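What is a ballot measure?

Most of the time, voters choose people. They pick a mayor, a governor or a member of Congress, and those people make the decisions. Sometimes, though, voters are asked to decide something themselves. The question is printed on the ballot, and voters answer yes or no.

A question like that is called a ballot measure. You may also hear it called a proposition, a referendum or an initiative. The words don't all mean exactly the same thing, and we'll get to the differences further down.

To show how it works, we'll use the town of Stendine. The town has a council with nine members, a river running through it and an old freight line called the Trakport line. Trains stopped using the line years ago. Last year the people of Stendine had to decide what should happen to the land.

Who usually decides?

In Stendine, the town council makes most of the decisions. It sets the budget, passes local laws and says how town land can be used. The nine members are elected by the people who live there. If voters don't like what the council does, they can choose different members at the next election.

This is called representative democracy. A representative is someone who speaks and votes for a bigger group of people. It saves a lot of time. A town has hundreds of small decisions to make every year, such as when to repair a road or how late the library should stay open. Asking everyone to vote on all of them would be very slow.

A ballot measure is an example of direct democracy. The voters don't hand the decision to a representative. They make it themselves.

How does a question get on the ballot?

There are two main ways.

The first is that lawmakers put it there. A council or a state legislature writes the question and sends it to the voters. Sometimes it has to do this. In many places, for example, a state can't change its constitution unless voters agree. A school district may also need the voters' permission before it borrows money to put up a new building.

The second way starts with ordinary people. Not every state allows this, and the rules are different from place to place. Where it is allowed, a group of people writes down what it wants and then collects signatures from voters. The paper that people sign is called a petition.

In Stendine, the council had planned to sell the Trakport land to a storage company. A group of neighbors wanted a walking and biking trail there. They wrote a petition that said the town should keep the land and build the trail.

The rules in Stendine say a petition has to be signed by 10 percent of the town's registered voters. That means one voter in every 10. The group had 12 weeks to do it. They stood outside the grocery store, went to ball games and knocked on doors. By the deadline they had handed in over 1,725 signatures, enough to meet the rule.

Who checks the signatures?

The town clerk does. The clerk's office looks at the names to see whether the people who signed are real voters who live in the town. If somebody signed twice, only one signature counts. If somebody lives in another town, the signature doesn't count at all. Some of the people who signed in Stendine lived across the river in Phillips, so their names were crossed out.

Groups that collect signatures usually try to get more than they need for this reason. Some names are nearly always thrown out.

Who writes the question?

The wording of a ballot measure matters a lot. Voters have to be able to tell what a yes vote does and what a no vote does. That sounds easy, but it can go wrong.

Imagine your class is asked, "Should we not stop having recess outside?" If you like going outside, do you vote yes or no? You would have to read it two or three times. Some real ballot measures have been just as hard to follow, and people have voted for the opposite of what they wanted.

The question should also be fair. "Should our town build a beautiful new trail?" is not a fair question, because the word "beautiful" pushes the reader toward yes. "Should our town waste money on a trail?" pushes the reader toward no. In many places a lawyer or an election official checks the wording before anything is printed.

The question in Stendine read: "Shall the Town of Stendine keep ownership of the Trakport line and use it for a public trail?" The word "shall" is an old way of saying "should" or "will." You'll see it often on ballots.
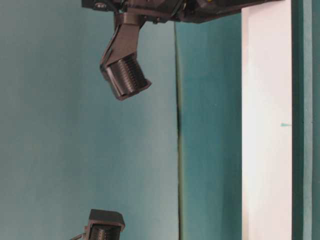 What happens before the vote?

Once the question is official, there is a campaign. People on each side try to persuade voters. They put up yard signs, hand out flyers, post online and talk at meetings.

In Stendine, the people who wanted a yes vote said a trail would give children a safe way to get to school. They said the land belonged to everyone, and that once it was sold it would be very hard to get back.

The people who wanted a no vote had reasons too. They said the town needed the money from the sale to repair the water pipes on the east side. They said a trail costs money every year, for mowing, lighting and trash pickup. A few who lived beside the line were worried about noise.

Many places mail out a voter guide. It prints the question, explains it in simpler words and gives the arguments for and against. It often says how much the measure would cost too. Stendine's guide came in the mail in October and was short enough to read over breakfast.

Campaign ads are different from a voter guide. An ad is made by one side, and it only has to tell you what that side wants you to know. When you see one, look for the small print that says who paid for it.

How is the vote counted?

Usually a ballot measure needs a simple majority to pass. A simple majority means more than half of the votes. If exactly half the voters say yes and half say no, the measure fails.

Some measures need more than that. A measure that raises a tax or changes a constitution might need 60 percent, or two out of every three votes. This is called a supermajority. The idea is that very big changes should have very wide support.

People can leave a question blank. If you vote for mayor but skip the ballot measure, your vote for mayor still counts. In most places a blank answer isn't counted as a yes or a no.

In Stendine, the measure needed a simple majority. The polls closed at 8 p.m., and the clerk's office read out the result later that night. Yes had won, though it was close.

Does the result have to be followed?

It depends on the kind of measure.

A binding measure has to be carried out. If voters say yes, it becomes law or the government must act on it.

An advisory measure is more like a very large survey. It tells lawmakers what voters think, but they can still choose to do something else. They might not want to, of course, with another election coming.

Stendine's measure was binding. The council could not go ahead with the sale. It did still have choices to make, such as how wide to build the trail and whether to pave it. The ballot question said nothing about those things, so the council members had to vote on them at their own meetings. The first of those meetings was in February.

A few miles away, the town of Tunus held an advisory vote on whether to join the trail to its own park. Voters there said yes. The Tunus council decided to wait a year before spending any money, and it was allowed to do that.

Why do some people like ballot measures?

They give voters a way to act when lawmakers won't. They can also get people interested. Someone who doesn't follow the news very closely may still care a lot about a trail at the end of the street.

Why do some people not like them?

Some questions are too complicated for a yes or no answer. A council can change a plan as it goes along, adding a bit here and taking out a bit there. Voters can't do that. They get one sentence or one page, and they have to take all of it or none of it.

Campaigns can also be expensive. The side with more money can buy more ads, and some people think this is unfair.

There is another worry. If most voters want something that is bad for a smaller group, the smaller group can lose every time. Courts can help with this. A judge can stop a measure that breaks the constitution, even if most people voted for it.

Words to know

Ballot: the paper or screen you use to vote.

Petition: a written request that people sign.

Initiative: a ballot measure that starts with a petition from voters and asks for something new.

Referendum: a vote on a law that lawmakers have already passed or want to pass. In some countries the word is used for any question put to voters.

Proposition: another name for a ballot measure. It is often shortened to "Prop" and given a number or letter.

Binding: must be followed.

Advisory: gives advice, but doesn't have to be followed.

Supermajority: a larger share of the vote than just over half.

Try it in class

Think of a question your class could vote on, such as where to go on a field trip or how to use a free half hour. Write it so that it can be answered yes or no. Swap with a partner and check each other's wording. Is it clear what a yes vote would do? Are there any words that push the reader one way?

Then decide, before anyone votes, whether the result will be binding or advisory. Your teacher may have an opinion about that.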